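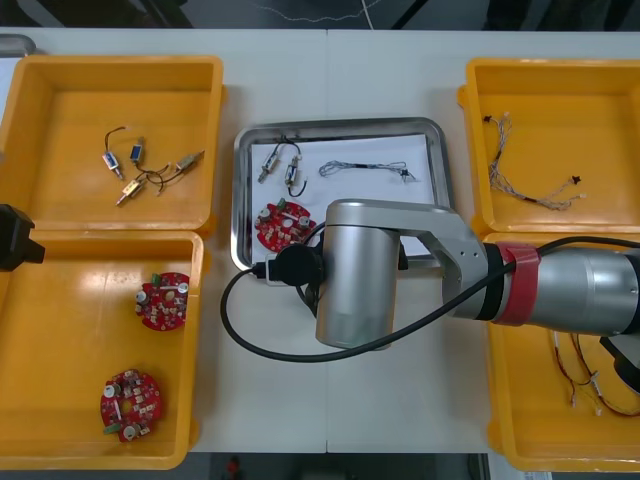
Gunton workshop, November, a little after 2 in the afternoon

Finally got to the solenoid bins, which I have been promising to do since the Kodix order came in and everything got tipped into whatever was free. I'm writing it all down while I still remember, because last time I kept it in my head and we all know how well that went.

Where things stand on the white table: solenoids in the upper yellow tray, the two round red boards in the bigger yellow tray below it, and the shallow steel tray in the middle with a clean sheet of paper in the bottom. Please leave the paper in. I like a white background when I'm looking over small parts, and it saves me chasing washers (I lost a whole evening to one washer in the spring and I still think about it).

The solenoids are a mixed lot, some blue and some brass-colored. I'd like the blue ones kept for the Gudby sorter and the brass ones for the Villanueva job, so if you pull one for a quick test, do put it back with its own kind! The parts sheet says 14 of the blue in stock and I haven't checked that against the shelf yet. Stock line is 3,073 if you want to look it up before I get to it.
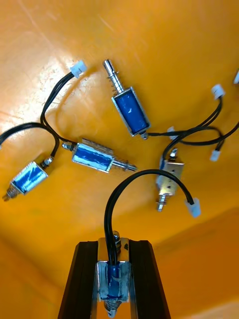 Blue-coil push-pull type, spring on the plunger, two-wire lead with the white plug.

The leads are the real nuisance. They wind around each other the minute you turn your back, and it is so tempting to just tug. Lift the solenoid by its metal frame and let the wire follow, and if it catches, go find the plug end and work back from there. I did wonder about a twist tie on each one, and I may still do it if there's a bag left in the drawer.

On the boards: they look like twins to me, green connector and all, so I want to put a paint dot on one before they go anywhere. Pick them up by the rim and try not to brush the little white knobs, I'd hate to have to set those again.

Still to do: coil resistance on the blue ones (I have 39 ohms penciled in the margin from the old batch, and 35 crossed out next to it, no idea why), labels for both yellow trays, more lining paper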